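Biko Wreath Stand, folding, for memorial services and cemetery days

528 shares

We've had the Biko on the shelf since spring and I still get a little excited every time one goes out the door. It's a wreath stand. I know! But if you've ever been the person standing at the foot of a town memorial with a big evergreen wreath, a wire easel from the craft store and a breeze coming up the hill, you know why a good one matters so much.

Most of us have seen it go wrong. The speaker is halfway through, it's very quiet, and the wreath tips forward onto its face. Somebody hurries over and props it up against the stone, and there it leans for the rest of the service. The people who built the Biko had clearly stood through a few of those. Naseri (a small shop over in Drurnerdale) started making them for their own town's November service, then for the next town's, and by now 234 of them have gone out to posts, churches and parks departments, ours included.

The stand has three legs, two in front and one long one behind. The back leg slides and locks with a thumb screw, so you can set it on steps or on a slope and still have the wreath face the crowd. The feet are wide and flat with a hole through each one. On grass you push a tent peg through the hole, on pavement you set a sandbag over the crossbar. It takes a minute, maybe two if your hands are cold, and then you can forget about it.

At the top there's a padded hook, and lower down are two short arms that hold the wreath from below. I love those arms. A wreath hung from a hook alone will turn slowly in the wind until everybody is looking at the back of it, with all the wire and the florist's tape. With the arms out it stays put, ribbon and all. They fold flat against the frame when you're packing up.

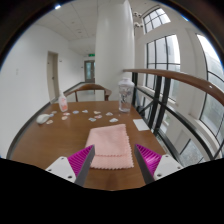
Folded, the whole thing is as long as a music stand and fits across the back seat of a small car. It comes in a drawstring bag with the pegs in a side pocket. The color is a soft black that disappears behind the greenery, so from the third row back you see the wreath and the name card and that's all. There's also a white one, which a couple of churches have asked for, and it looks lovely with lilies.

What size wreath? The large stand is built for the big ones you order from a florist for a public service, and the small stand is for the kind you'd hang on a front door. The small one is great for a family visiting a grave. It has shorter pegs that won't go deep, and it's low enough that it doesn't hide the stone behind it. Please do ask the cemetery office before you leave one out, though. Plenty of places have a date when everything comes off the grass so they can mow, and stands do get picked up with the rest.

The name card holder is sold separately, and I'd get it. It clips to the crossbar and takes a plain index card, with a clear cover that snaps down against rain. When six or seven groups are each laying a wreath, it's so nice for people to be able to walk along afterward and read who brought what. Write with a fat marker. Thin pen vanishes at any distance!

We took ten of the large stands to the fall service in Dultedville last October, and it was the first time I'd seen a full row of them set up together. The service there is a long one. They read every name on the county roll, all 2,401 of them, with readers trading off and a bell between the pages, and it goes on into the early evening. It was gusty on and off the whole time. The flags were snapping, people were holding their hats, one of the programs went right over the wall, and the wreaths sat there on the steps like they'd been planted. I was so proud of them I could hardly stand still.

A few people came up to me at the cookies and coffee part and wanted to know if the stands would work for other things. Sure they will! A framed portrait sits on the lower arms very well if you turn the pads inward. We've had one go out for a school's welcome sign and another for a firehouse that hangs a helmet and coat on it. I wouldn't put anything with glass on it outdoors, even pegged.

Care is simple. Wipe it down, let it dry before it goes in the bag, and put a drop of oil on the thumb screw once a year. If you lose a foot pad, Naseri will mail you another. They're good about that.

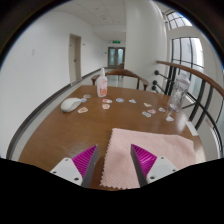 Leszek Kwiatkowski wrote in to say that the pegs in the bag are fine for lawn but too short for the sandy ground where his post holds its service, and that he swapped them for the long spiral kind sold for dog tie-outs. He also ties the back leg to the sandbag with a bit of green cord, which he says can't be seen from the front, and he would like the holes in the feet to be a little bigger so the spiral pegs go in without a fight.

I passed the part about the holes along to Naseri, and the next batch will have them wider. If yours is from an earlier batch and you want the new feet, send a note with your order and we'll put a set in the mail for you.

A word on timing. Orders come in a great rush once the leaves are down, and the white ones run out first. If your service is in November, please order in October or sooner. If you're only borrowing, we keep a few large stands here to lend out free to any group within driving distance. Pick them up Friday afternoon and get them back to us when you can, pegs counted and bags dry.

In the bag: stand, four pegs (one is a spare), drawstring bag, setup card with big type.
Sold separately: name card holder, sandbag (comes empty), extra pads for the hook.

Selina Hauser

301 likes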